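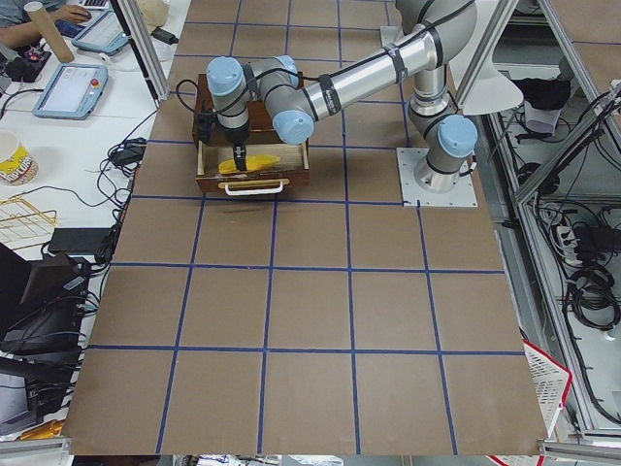
The arm above the open drawer of the test cabinet, on the taped work surface at Plirkbridge.

Domnica Iordache keeps the equipment budget for the manipulation lab at Plirkbridge, and her first comment on the subject of robot arms is that the arm is the easy line to fill in. "You get a quote, you put the number in the cell," she says. "Then you spend the rest of the month on everything that bolts to it."

The lab is planning its next purchase round for July. The current work is drawer and container handling: the arm reaches into a small cabinet, and the test is whether it can deal with what is in the drawer. The request under review is for a second cell of the same type, with 3 cost groups: arm and controller, tooling, and infrastructure. Iordache says the last one was underestimated when the first cell was planned.

"Infrastructure was a single line. It said 'table and mounting.' It should have covered the frame, the power distribution, cable management, lighting, the operator desk and spare fixings. Those came out of consumables for most of a year, and consumables is not meant for that."

Hajnalka Bíró runs the tests and wrote the technical part of the request. She asked for the same arm model again, although the supplier, Pralex, offers a newer one with a longer reach. Her reasons are software and spares. The lab has its own control layer, and porting it to a different controller would take her 8 weeks by her own estimate.

"I put those weeks in the spreadsheet as a cost," Bíró says. "People leave labor out when it is already on the payroll. If I am porting drivers, I am not running trials."

Reach was checked on the existing surface. The blue tape grid gives her a repeatable way to state where an object is placed, and she used it to work out which cells the arm covers with the gripper pointing straight down. For a cabinet with a pull-out drawer, she says, the usable area is smaller than the data sheet suggests, as the wrist needs clearance over the upper compartment.

"The published reach is to the flange, with the arm in whatever pose gets it there. I need the tool vertical and I need room above the drawer. Plan with that number."

On grippers, the two disagree slightly. Bíró wants to stay with a narrow two-finger type and buy a spare set of fingers with each unit. Iordache would prefer one multi-purpose gripper from Szekeres, shared between cells. The price difference is small once a tool changer is included, and the tool changer adds a lead time that neither of them likes. The line is still marked open.

Cables are budgeted separately this time. Bíró replaced the tool cable on the first arm after over 1,000 hours and now treats it as a wear part, with one replacement per arm per year.

Used equipment was considered. Flistgate, a reseller, quoted for a refurbished arm with a short warranty. Iordache turned it down on the service terms. "The discount was real. The response time was listed as 'best effort,' and I can't plan against that."

The request goes in with a contingency for freight and installation. Asked what she would change if the total had to come down, Iordache names the second set of fingers first, then the lighting. Bíró would rather delay the whole cell by a quarter.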